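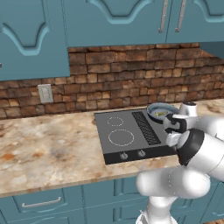

17. Dezember 2019

Seit drei Wochen koche ich abends nur noch für mich, und zwar einfach. Meistens gibt es Gemüse aus der Pfanne, dazu 100 Gramm Reis. Früher habe ich alles auf höchster Stufe angebraten und mich über bittere Zwiebeln geärgert. Jetzt bleibt der Regler auf mittlerer Stufe und ich warte eben länger.

Das Rezept stammt aus einem Heft, das ich in Sulden in der Pension mitnehmen durfte: 300 Gramm Wirsing in Streifen, eine Zwiebel, etwas Kümmel, Salz. Kein Speck - den lasse ich weg.

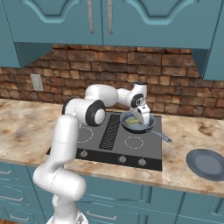
Der Wirsing braucht zwölf Minuten, die letzten vier mit Deckel. Am zweiten Tag schmeckt er mir besser, dann mit einem Löffel Senf. Im Dezember kaufe ich ihn auf dem Markt in Nelleck, dort gibt es ihn noch bis Weihnachten.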